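Unit 4: Hanging and Arranging Framed Prints
Interior Furnishing I, course handout
Revised 18 September 2019

Reading for this unit: Pennington, chapters on wall layout and fixings. Bring a tape measure, a pencil and a roll of painter's tape to the studio session. Frames are in the cabinet by the sink and go back there afterward.

1. Height

Most beginners hang pictures too high. They stand close to the wall, hold the frame up at eye level and mark the top edge. The working rule in this course is to measure to the center of the picture. In a room where people mostly sit, bring the center down further. Over a sofa or a sideboard, the gap between the furniture and the bottom of the frame matters more than the height from the floor. Keep it small enough that the two read as one group.

For a group of frames, treat the whole arrangement as one large picture and find the center of that. Tape the outline on the wall before you do anything else.

2. Frame and mat

The mat does two jobs. It keeps the print off the glass, and it gives the eye some space before the frame starts. A narrow mat on a small print tends to look like an accident. If in doubt, go wider. White and off-white mats do not always mix well on the same wall, so compare them side by side in daylight first.

Thin black frames are the easiest to group, since they hold together even when the prints have little in common. Prints with lettering need more care. Words get read before anything else on the wall, and two prints with words next to each other will compete. Use one per group, and place it where a person entering the room will not have to pass other pictures to get to it.
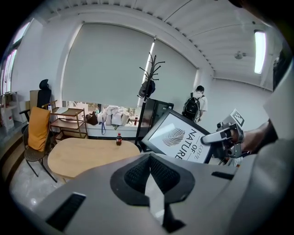
Bernadette Pennington disagrees with the one-per-group rule. In her view two text prints can share a wall if the lettering differs clearly in size, and she would sooner limit the number of typefaces than the number of words. She also points out that short phrases wear out quickly for the people who live with them, and she asks clients to keep a lettered print on a shelf for a while before it gets a nail.

Both positions are acceptable in your written work. State which one you are following and stick to it.

3. Fixings

Check three things before choosing a fixing: the weight of the framed piece, the wall material, and what is behind the wall. Weigh the frame with its glass in. The Brodon hooks in the studio are rated for up to 6 pounds each and are fine for small frames on drywall. Anything heavier goes on two fixings or into a stud. Two fixings also stop a frame from creeping out of level, so use them on wide pieces whatever the weight.

On plaster, drill first. Do not hammer a nail straight in - old plaster breaks away from the lath and the hole ends up bigger than the frame can cover.

Wire or D-rings: wire is forgiving if your marks are slightly off, but the picture leans forward at the top. D-rings hang flat and need accurate marks. Practice both.

4. Light

Keep works on paper out of direct sun. North walls are safest. Glass with a UV filter slows fading and does not prevent it. Check for glare from the places where people will sit, at the time of day they use the room.

Assignment

The plan wall is 186 inches wide and 100 inches high, with a sideboard 84 inches long centered against it. Choose frames from the Pirnen sheet and draw an elevation to scale. Mark the center line, the outline of the group and every fixing point. Add one page explaining your spacing and your choice of mats. Late drawings lose a grade. Hand-drawn work is fine if the dimensions can be read.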